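Home News Projects People Contact
Search this site Go

Athina Tsakiris has 3327 recorded runs of cube sorting at Brarnell and isn't sure what they prove. "We say the system learns to sort," she says. "Maybe it learns our table."
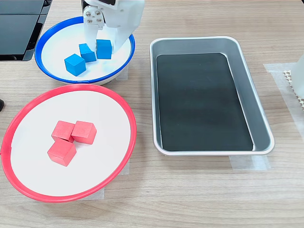
The gripper at the blue-rimmed bowl, with red cubes in the other dish.

I ask whether more runs would settle it. She shrugs. Of the first batch, she threw out 858 – mostly operator hesitation, she says, though she admits the line was hard to draw. "You end up keeping the ones that look nice."

Will it cope with a different bowl? "Ask me in May. I wouldn't put money on it."

Contact | Copyright Lagman | Back to top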